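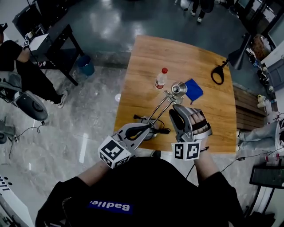
Le sel de Warance, ou l'art de vendre de l'eau qui s'en va

Marée basse, six heures du matin. Du vent, de la boue, un bruit de râteau. Les salines de Warance, 66 bassins derrière la digue, dont la moitié dormait encore sous les joncs il y a dix ans. On arrive par la route de Ridgeway, on se gare où on peut. Pas de panneau. Bottes obligatoires.

Septembre, fin de récolte. La fleur de sel se lève à la surface quand le vent tourne à l'est, se ramasse le soir, à la lousse, et gare à l'averse : une nuit de pluie et tout retombe au fond. Cette année, deux semaines perdues comme ça. Les anciens disent avoir vu pire. Les jeunes ont moins de trésorerie.

Le gros sel, lui, attend. Gris, humide, il s'égoutte en tas sur le talus avant de filer au hangar de Himness, la coopérative. Là, tri à la main, mise en sac, et les éternelles discussions sur le prix. Dix kilos en vente directe, c'est le format qui marche. Les restaurateurs prennent plus, payent plus tard.

Un métier de niveau à bulle

Tout se joue au centimètre. L'eau entre par la vasière, traîne, chauffe, passe d'un bassin à l'autre par des trous bouchés à l'argile. Trop vite, elle n'a pas le temps de se charger. Trop lentement, les algues. On apprend en se trompant, deux étés, parfois trois.

Et l'hiver ? On vide, on cure, on refait les ponts de terre. Dos en compote. C'est la saison que les stagiaires découvrent après coup, plusieurs sont repartis avant Noël.

Reste la question du nom. Le négociant Parix vend depuis le printemps un « sel des marais » en sachet de 500 grammes, bleu marine, très joli, récolté on ne sait trop où. Himness voudrait une appellation protégée. Le dossier traine. Il faudra délimiter la zone, fixer les gestes, trancher sur les bâches que certains posent contre la pluie.

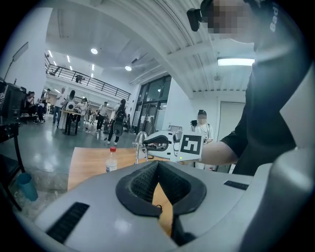
Une saunière de la rive nord, elle, n'y croit qu'à moitié : selon elle, une appellation ne protégera personne si les jeunes ne trouvent pas à se loger à moins d'une heure des bassins.

Les réunions reprennent après la récolte. D'ici là, on surveille le ciel, et les derniers sacs partent au marché de Ridgeway, côté halle, jusqu'à midi.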